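From: Tavion Pennington
To: Holloway list
Subject: Re: drive trays – worth keeping?

Wagner Bittencourt wrote:
> Clearing out the cupboard and I've got a box of old drive trays,
> 18 in all. Does anyone still use them or shall I take them to the tip?
> Some have screws missing.

Please don't bin them, Wagner! I love these things. I moved all my backup drives into trays in March and I can't believe I put up with loose ones in a shoebox for so long. You can pick a drive up without touching the board, and you can find the one you want on a crowded shelf (I've gone for a different colour for each year, which pleases me no end).
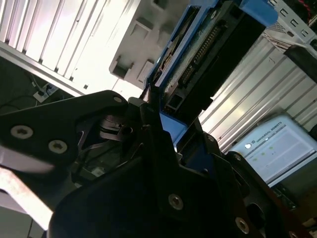
Blue tray, board side showing, with the row of pins along it.

The tab is the best bit – big enough for a label, and something to get hold of when the shelf is full. I write the name on masking tape first and only do it properly once I'm sure what's on the drive.

If yours are the Nasden sort, I'd happily take 6 off you. The Zarik ones are a tighter fit but fine if you ease the drive in from one end. Missing screws don't matter, I've got a jar with 60 or so spare and you're all welcome to a handful.

Does anybody know if the Dranik trays take the thicker drives? I've got two that won't go in anything.

Tavion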